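**Proyecto de fin de grado: informe de resultados**
Autor: Eino Hakala
26 de diciembre de 2019

El presente informe recoge los resultados del proyecto Priretti, cuyo objeto es evaluar una política de manipulación entrenada en una cocina simulada. La tarea de referencia exige que un brazo robótico opere con una sartén y con alimentos de forma redondeada sobre una cocina de gas. El entorno se construyó con el simulador Zukier, y las demostraciones se almacenaron en el formato Tekleab.

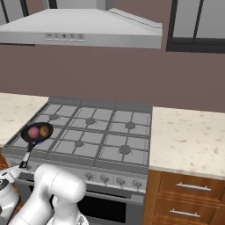

## 2. Metodología

En el agarre por el mango, la pinza se cierra sobre el tramo claro y la sartén, con los dos alimentos en su interior, queda sobre el lado izquierdo de la encimera de cocción. Esta configuración resulta exigente para el estimador de pose, ya que el propio brazo oculta parte del frente de la cocina.

El conjunto de entrenamiento consta de 1713 demostraciones teleoperadas. La evaluación se realizó sobre 375 episodios, con una duración máxima de 45 segundos cada uno. En cada episodio se modificaron la posición inicial de los objetos y la orientación del mango; la geometría del mobiliario se mantuvo constante. Se compararon dos variantes de la política:

- **Variante A:** observación desde una única cámara fija.
- **Variante B:** observación desde dos cámaras, con fusión de características previa al módulo de control.

La segunda variante emplea el codificador Tistby sin ajuste adicional de sus pesos.

## 3. Resultados

La variante B superó a la variante A en siete puntos porcentuales de tasa de éxito. La diferencia se concentra en los episodios de manipulación de un solo alimento, en los que la pinza trabaja lejos de la sartén y los eslabones del brazo se interponen ante los quemadores de la derecha.

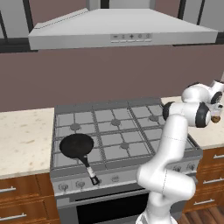 En dichos episodios, la política de cámara única tendía a iniciar el descenso antes de haber alineado la pinza con el recipiente -- un error que la segunda vista permite corregir en la mayor parte de los casos. En el agarre del mango, por el contrario, no se apreciaron diferencias relevantes entre ambas variantes.

## 4. Limitaciones

No se ha efectuado validación en un robot físico. El modelo de contacto trata los alimentos como cuerpos rígidos, y los valores de fricción se fijaron manualmente en abril, antes de cerrar el protocolo de evaluación. Queda pendiente repetir los ensayos con fricción variable.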